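Avel Traveller Guide
Section 5: Setting up flight alerts and connections
Last revised 2 August 2025

By the time you reach this section you should have an Avel account, a password you can remember and the app open on your phone. If you skipped straight here (plenty of people do, and we don't mind a bit), go back to Section 2 and come and find us again once you are signed in. None of the steps below will work from the guest screen.

We are going to add a flight, choose which alerts you would like, tell Avel about any connection you are making, and then join up the bus at the far end. It is a pleasant enough job with a cup of tea beside you. Have your booking confirmation to hand, either on paper or in your email, and try to do the whole thing in one sitting, as half-finished trips are cleared away overnight.

5.1 Adding your first flight

1. Tap Trips at the bottom of the screen, then tap the plus sign.

2. Type your flight number with the airline code in front of it and no space in between. A Prokero flight with the number 329, for instance, goes in as PR329. Capitals or small letters will both do.

3. Choose the date you leave. Do take a moment over this one if you are flying late in the evening. Avel wants the date on which the aircraft is due to leave the gate, by the clock at the airport you are leaving from, and a flight that leaves just after midnight belongs to the new day even if you set out for the airport the evening before.

4. Tap Find. You should see the airline, the two airports and the planned times. Compare these with your booking.

5. If everything matches, tap Keep. The flight drops into your Trips list with a blue dot beside it, and the dot turns green once the first update has come in from the airport.

Note: The dot may stay blue for quite a while if your flight is months away. Airports send us their timetables in batches, and the winter timetable is not complete until November. There is no need to add the flight a second time, and if you do you will get every alert twice.

Note: If two flights appear at step 4, you are looking at a shared flight, where one airline sells seats on another's aircraft. Pick the one whose airline name is marked Operating. Alerts for gates and delays follow the operating airline, whatever name is printed at the top of your ticket.

5.2 Choosing your alerts

When you keep a flight, Avel switches on the three alerts most people ask for, which are gate changes, delays and cancellations. You can leave it there and be perfectly well looked after. If you would like more, or if your phone already buzzes more than you care for, carry on as follows.

1. Open the flight from your Trips list.

2. Tap the bell in the top corner.

3. Slide each alert on or off. Going down the list you will find Check-in open, Bag drop open, Security queue, Gate announced, Gate changed, Boarding, Delay, Cancellation, Landed and Bag belt.

4. Under Delay, choose the shortest delay you want to hear about. The lowest setting is 5 minutes, and we would gently suggest going a bit higher. Flights slip by a few minutes and recover again all day long, and you may find yourself worrying over nothing at all.

5. Tap Save. The bell fills in to show that your choices are stored.

Security queue alerts are sent only by airports that measure their queues. Orlow does, and so do most of the larger airports on the Prokero network, but many smaller fields have no counters at the search area. The slider is greyed out where we have nothing to show you.

Caution: Always follow the screens and announcements at the airport if they say something different from the app. Our information usually reaches you within moments, but a gate can be changed at the desk itself, and the person at the desk will know before we do.

Caution: Phones set to a night or quiet mode may hold back alerts until morning. If you have an early departure, open your phone's own settings and allow Avel to come through. Test it with the Send me a test alert button at the foot of the bell screen.

5.3 Telling Avel about a connection

If you are changing aircraft, Avel can watch both flights together and warn you when the gap between them is getting tight. It has to be told that they belong to one journey, though. Two flights sitting next to each other in your list are treated as separate trips until you join them.

1. Add both flights as described in 5.1.

2. Press and hold the first flight until it lifts slightly from the list.

3. Drag it on to the second flight and let go. A thin line appears between the two, with the waiting time written on it.

4. Answer the question about tickets. Choose One booking if both flights have the same booking reference, and Separate bookings if they do not.

5. Answer the question about bags. If you are carrying everything with you, choose Cabin only, and Avel will leave the bag belt out of its sums.

The answer to the ticket question matters a good deal. On a single booking the airline will normally look after you if the first flight is late and you miss the second. With separate bookings it may not, so Avel gives its warning earlier and assumes you will have to collect your bags, walk round to departures and hand them in again.

Note: At Orlow, the walk between the two piers is longer than it looks on the map. The waiting time Avel shows for Orlow already includes it. Please don't take it off a second time!

If your connection is an overnight one, the line between the flights turns into a small moon. Tap the moon to open the Overnight page, where you can note down the name of wherever you are staying, its telephone number and the time you want to be woken. Everything on this page is kept on your phone and can be read without a signal, a great comfort at one in the morning in a strange arrivals hall.
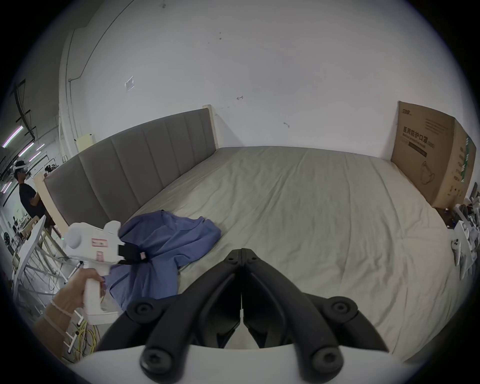

Bed with a pale fitted sheet and a tall grey headboard.

To set a wake-up reminder from the Overnight page:

1. Tap Wake me.

2. Choose either By the clock, for a fixed time, or Before the flight, for a time counted back from departure.

3. If you chose Before the flight, enter the number of minutes. You can go up to 1,165, which will cover very nearly any wait you are likely to have.

4. Tap Save, and check that the time shown in large figures is the one you expect.

The advantage of counting back from departure is that the reminder moves along with your flight. Should Prokero put the morning departure back by two hours while you are asleep, your reminder goes back by two hours as well. Some people love this and some would much prefer to get up when they said they would, so the choice is yours. A flight brought forward moves the reminder too, and in that case Avel also sends a Delay alert headed Earlier departure, even if you have switched Delay off.

Caution: Please treat the wake-up reminder as a second alarm. A phone with a flat battery can't wake anybody, and a proper alarm clock or a call from the front desk is well worth arranging when there is a flight to catch.

5.4 Adding the bus at the other end

Kravets coaches run between Orlow airport and the town, and their live times are built into Avel. You don't need a separate Kravets account simply to see the times, only to buy a ticket.

1. Open your last flight of the journey.

2. Tap Onward travel, then Kravets.

3. Choose your stop from the list. The airport service is route 159, and the stops are shown in the order the coach reaches them, starting outside arrivals.

4. Tap Follow. After you land, Avel shows the next coach you can reasonably reach, allowing time for passport control and for the bag belt if you have luggage.

5. If you already hold a ticket, tap I have a ticket and enter the reference. This puts the ticket on the same screen as the departure time.

Note: Timed tickets are good only for the coach printed on them. If your flight is late, check the conditions on the Kravets ticket before you board a later one. Avel can't change or refund coach tickets, and our helpdesk has no way to look them up.

5.5 Sharing a trip with someone at home

Once everything is joined up you may like to let a friend or relative follow along. Open the journey, tap Share, and send the link however you normally send things. They don't need the app, as the link opens in any web browser. They will see your flights, delays and landing times. They won't see your booking reference, your seat or anything you have written on the Overnight page.

To stop sharing, tap Share again and then End link. Links also end by themselves a day after the last landing.

5.6 If something doesn't look right

The flight can't be found. Check the date first, then the airline code. Charter flights are sometimes listed under the operator's code, and your travel company can tell you what it is.

The waiting time on a connection looks wrong. Open both flights and look at the airports. A few cities have more than one, and Avel will let you join flights at different airports if you insist, though it shows an amber warning beside the line.

The green dot has gone back to blue. Pull the list downwards to refresh it. If the dot is still blue after a minute or two, your phone has probably lost its connection, and the last known times will stay on the screen with the hour they were received.

Alerts arrive in the wrong language. Alerts use the language of your Avel account, which may differ from that of your phone. Go to Profile, then Language, and pick the one you would like.

Continue to Section 6 for boarding passes and travel documents.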